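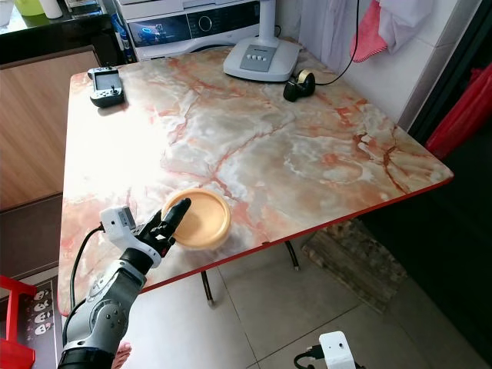 Fingertips of the robotic hand against the rim of a round lid, the hardest of the flat objects in the Zedico trials.

A flat object on a hard table is a poor target for a robotic hand. There is little height to close on, and the fingers tend to push the part away before they can get under it. Groups working on grasping have usually dealt with this by adding a suction cup or by keeping such objects out of the test set.

Macario Cortés and his colleagues at Zedico took a different route. Their method, called Norerport, treats the push as the first half of the grasp. The hand makes contact with the rim at a low angle, slides the object until friction on one side exceeds friction on the other, and uses the resulting rotation to estimate where the center of mass lies. Only then does the controller choose a finger to pry with.

The policy was trained on 1,857 demonstrations, all collected by teleoperation in furnished homes. Cortés considers the choice of rooms more important than the number. Glossy tabletops produce glare that corrupts depth readings, and a pale lid on a pale patterned surface gives a camera very little edge to work with. Norerport therefore weights joint torque above vision once the fingertips are within a few millimeters of the rim.

The evaluation, finished in July, covered 400 attempts on objects the policy had not been trained on. It lifted the object in 241 of them. The same hand running Hasano, an older vision-only planner, did noticeably worse on shallow lids and about as well on taller items such as cups. Most failures were of one type – the object reached the table edge before the estimate had converged.

Cortés plans to shorten the sliding phase, which now takes over 3 seconds. "We spend too long being sure," he said. "A person commits after a centimeter."

There are limits. The friction model assumes a rigid object, and soft lids were excluded. A second site, Manríquez, is repeating the trials with a different hand, and its results will decide whether the torque thresholds have to be retuned for each machine.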